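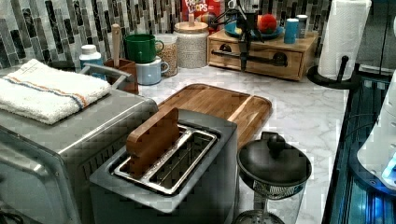
Still no robot is doing my dishes

26/11/2023

My sister-in-law sent me another one of those videos last week. A robot arm wipes down a counter, puts a cup away, closes a drawer, and the music swells. "Soon!" she wrote underneath. She has been writing "soon" to me for years now, and in that time the most advanced machine to enter my kitchen has been a dishwasher with a wash cycle I'm not allowed to use because it trips the breaker.

I'm the family grump on this subject and I've made my peace with it. But I did spend a day in July at Grorkeck, where they are trying to get arms to do kitchen work, and I've been meaning to write it up ever since. I went in with my mind mostly made up. I came out with my mind still mostly made up, though for different reasons, and I'd like to get those down before I forget them.

The counter they work on is a pretty normal counter. Toaster, toaster oven, wooden spoon, cereal, paper towels. I have nearly all of that at home, with worse backsplash. I'd half expected a lab bench with colored blocks on it, so I'll give them that much. Somebody there understands that a kitchen is full of stuff and that most of the stuff is in the way of the other stuff.

What I asked to see was simple. I wanted to watch it put away a bag of chips.

People laugh when I say that, but think about what a bag of chips is. It has no proper shape. Pick it up by the corner and the weight slides to the bottom. Squeeze it in the middle and it crackles and gives, and if you squeeze harder you've got crumbs. It's shiny, so it looks different from every side. A four-year-old can carry one across a room (and will, without being asked). It's also exactly the kind of thing that's left lying on my counter at ten at night, which is the only hour at which I would pay money for a robot.

So they set it going. The arm came down, stopped, thought about it, moved a little to the left, stopped again. I started timing it on my phone out of pure meanness. It took 55 seconds from the first movement to the bag being let go, and the place where it let go was close to where I'd have put it. I've done the same job while holding a phone to my ear and looking for my glasses.

The engineer next to me was delighted. I want to be fair about that. If you work on these things every day, a chip bag ending up where it's supposed to be is a good afternoon. She told me that the previous month the same task would fail in a new way each time they moved the bag. I believe her. I also noticed that she reached over and straightened the bag before the second try.

That's my whole complaint, if you want it in one movement of one hand. She didn't think about it. I doubt she'd remember doing it. But once I'd seen it, I saw it everywhere for the rest of the day. A cup got turned so the handle faced a certain way. A board got slid back to where it had been. Every one of those little nudges is a piece of the chore, and a person was doing it.

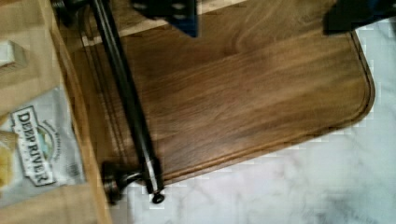 The gripper's own view of the job: cutting board, marble, and a bag of Deep River lying on its side.

I'll say something about what the machine sees, since it changed how I think about this. We walk into the kitchen and take in the whole room in one go. We know there's a drawer behind us. The camera near the gripper gets a patch of board, some stone, and bits of the robot itself hanging into view. There are other cameras too, so the thing isn't blind to the rest of the counter, but up close, where the grabbing happens, that patch is a big part of what it has to go on. I would do badly myself. Try making toast while looking through a paper towel tube and you'll see what I mean.

It does make me more forgiving about the 55 seconds. It makes me a lot less forgiving about the videos, because the videos are shot from across the room, at a nice angle, and usually sped up. You're looking at the robot from the place where you'd stand. You fill in everything you know about the kitchen and hand the robot the credit for it.

The number they like to quote at Grorkeck is 3,426. That's how many practice runs they had saved for counter tasks by the time I visited, each one a person guiding the arm through some small job so that the software, which they call Siu, could learn from it. I wrote it down and was properly impressed for most of the drive home. Then somewhere near the exit I started wondering how many times I've put something away in my own kitchen. I load, clear, wipe and stack more or less without stopping from breakfast on. I probably passed their total before I was out of my twenties, and I still break a glass now and then.

And mine were all different, that's the part I can't get around. Different apartments, different drawers that stick, a cat on the counter, somebody else's grocery bag dumped on top of what I was doing. Theirs were different from each other too, up to a point. They move things around on purpose. But it's one counter, and nobody comes in hungry and moves the cereal.

Now, the other side. A reader who works on the floor at Cendico wrote to me after my last post on this and told me I was being lazy, that I was judging the whole business by kitchens. In his building, he said, the machines already do a good share of the lifting. They take totes off one belt and put them on another, and they do it all night. He reckoned one cell handles 200 totes in an hour when it's running well.

Fine. I've got no quarrel with that, and I told him so. A tote is a tote. It has the same handles every time and it comes down the belt the same way up. Somebody built the building so the machine would never be surprised. When it does get surprised (he mentioned a broken lid, and a shipment of something that leaked) the light goes on and a man walks over. That man is my correspondent. He walks over a lot, from the sound of it. He didn't say it as a complaint.

You can't do that to a kitchen. Well, you could. You could give every cup the same handle and bolt the toaster down and throw out anything soft. I've stayed in rentals like that. But at that point I've rearranged my life to suit the appliance, and I already do enough of that for the dishwasher.

There's a machine in Prarkar, in the cafeteria at the medical building where I get my blood drawn, that clears trays. It was installed with a fair amount of fuss. It works! I've watched it over a bad coffee more than once. You put your tray on the shelf, it slides the tray in, and the dishes go off somewhere. Next to it there's a sign asking you to remove your napkins, your cutlery and any leftover food, and to put your cup in the rack on the right. So I scrape the plate, sort the forks, throw out the trash and rack the cup, and the robot takes the tray. I'd like that split looked at again.
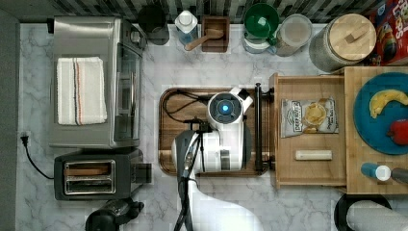
The arm over the tray, with the whole breakfast counter spread out around it.

Back to July. After lunch they let me pick things for it to try, and I went at it like a kid with a quarter. The arm itself moves nicely, I should say. It's smooth and quiet and there was never a moment when I felt I needed to step back. I asked for an orange ball, a cup, and a folded towel.

The ball went well. The cup went well twice and then got knocked over, slowly, in a way that was almost polite. The towel was a disaster. It came up by one corner, hung there, and got lowered back down in a heap. The engineer said cloth was "coming." I asked whether she meant coming the way my sister-in-law means it, and then had to explain.

I asked if it could clean the cutting board. Not yet. Crumbs out of the toaster? Not yet. Could it tell me the banana was going brown? It could find the banana. These are all unfair questions, and I know it, but they're the chores. Moving an object from one spot to another is something I do in passing, on the way to the chore.

They mentioned that they get it right on 50 tries in a row for some tasks, with the items placed within a marked area. That's good going and I said so. I'd want to hear how it does on try 51 when the thing is a foot outside the area with a sock on it.

I get asked what it would take to change my mind, usually by people who are cross with me. Here's my list, and I don't think it's outrageous. I want to leave the kitchen the way I really leave it after a Sunday dinner. I want nobody to tidy up for the robot first. I want to go to bed. And in the morning I want roughly what I'd get from a teenager who's been promised the car. It can be a bad job. It can take all night, I'm asleep, I don't care how slow it is. It just can't put the towel in the toaster oven.

Price I haven't even touched. I asked and got a smile and a phrase about early days.

A few of you will write in to tell me that they said all this about washing machines. I've had that email before. The washing machine is a tub that turns, and it got into every house because it does the one awful part of the job and asks you to do the rest. I still sort, I still hang, I still fold. If one of these outfits shows up with an arm that does one awful part of the kitchen, say the roasting pan, and only the roasting pan, I'll clear a space for it myself.

I sent my sister-in-law a long reply to this effect. She sent back a different video, the one with the laundry. I haven't opened it yet. There's a pan soaking.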